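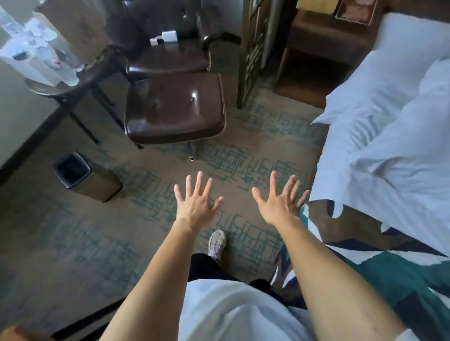 Elogio del error pequeño, o por qué sigo revisando manos a mano

Llevo bastante tiempo trabajando en software de percepción, y cuando en una comida familiar me preguntan a qué me dedico suelo contestar que enseño a los ordenadores a saber dónde están los dedos. La gente se ríe, me pasa el pan y cambia de tema, y yo me quedo siempre con las ganas de contar lo que viene después, que es lo que a mí me parece bonito (y también lo que me quita el sueño). Aprovecho este espacio para hacerlo con calma.

En Vostari, la herramienta que mantenemos entre unos cuantos, partimos de vídeo grabado desde la altura de los ojos y estimamos la posición de las manos en cada instante. De ahí salen trayectorias, y de las trayectorias salen los ejemplos con los que otros equipos entrenan sus políticas de control. Dicho así parece una tubería limpia, con su agua entrando por un lado y saliendo por el otro. Quien haya trabajado alguna vez en una tubería de datos sabe que se parece mucho más a la fontanería de una casa vieja, donde abres el grifo de la cocina y suena algo en el baño.

Mi opinión, y la defenderé mientras me dejen, es que en nuestro oficio dedicamos demasiado cariño al modelo y demasiado poco a las herramientas con las que miramos lo que el modelo hace. Presumimos de arquitecturas en las charlas y luego revisamos los resultados con un visor hecho en una tarde, que se cierra solo y que pinta el dedo índice del mismo color que el corazón. Yo he usado ese visor durante meses. Peor todavía: yo escribí ese visor.

Pensemos en una pose tan sencilla como dos manos extendidas, con las palmas hacia el suelo y los dedos bien abiertos. Es casi un saludo al estimador, el caso amable, porque los dedos no se tapan unos a otros y las muñecas se adivinan siguiendo el antebrazo. Y sin embargo basta una habitación de hotel corriente para que empiecen las dudas: una moqueta con rayas azul verdosas entrecruzadas, unas sábanas blancas arrugadas que caen por el lado de la cama, una manta de bloques grandes de colores justo detrás de la mano derecha. Un ojo humano separa todo eso sin enterarse. Un detector de contornos mal ajustado, en cambio, puede encontrar bordes interesantísimos en la moqueta y seguirlos con un entusiasmo digno de mejor causa.

Hace un tiempo hicimos una revisión manual de 2.620 fotogramas, elegidos para cubrir interiores domésticos y de alojamiento. Marcamos 353 con algún fallo que nos pareció serio. El porcentaje me interesó poco, la verdad; lo que me interesó fue sentarme a mirarlos. Había pulgares que saltaban de sitio entre un fotograma y el siguiente, muñecas giradas como si fueran de goma y, mi favorito, una mano izquierda etiquetada como derecha con una confianza altísima. Ninguno de esos errores se veía en la métrica media, que aquel mes estaba preciosa.

Un compañero me discutía entonces, con razones que respeto, que mirar imágenes una por una no escala, y que para eso están los indicadores automáticos. Claro que no escala. Tampoco escala probar la sopa, y a ningún cocinero le recomendaría dejar de hacerlo. Los indicadores responden a las preguntas que ya se nos habían ocurrido, y casi todo lo que aprendí de aquella revisión fue que me faltaban preguntas. Después sí, después escribimos 6 comprobaciones automáticas, entre ellas una que vigila la longitud de los huesos de cada dedo, que no tiene por qué cambiar a mitad de un gesto.

También aprendí algo sobre la planificación, que está al otro extremo de la casa y a veces parece que no va con nosotros. Zovach, la biblioteca de control que consume nuestras trayectorias, las suaviza antes de usarlas. El suavizado es un invento maravilloso y un poco traicionero: coge un salto absurdo del pulgar y lo convierte en un movimiento elegante y absurdo. Quien recibe esa curva ya no tiene modo de sospechar. Por eso insisto, y sé que me pongo pesado, en que la incertidumbre viaje junto al dato desde la percepción hasta el control, aunque ocupe más disco y afee las interfaces.

Si tuviera que repartir el presupuesto de un proyecto así, pondría antes a una persona a cuidar el visor que a ajustar por enésima vez la función de pérdida. Que se abra rápido, que permita avanzar fotograma a fotograma, que deje escribir una nota al lado de un dedo torcido y que esa nota le llegue a alguien. En Vostari vamos por ahí, despacio. La última versión carga 500 fotogramas sin quejarse y el índice, por fin, tiene su propio color. El corazón lo hemos dejado en naranja, y todavía discutimos por el meñique.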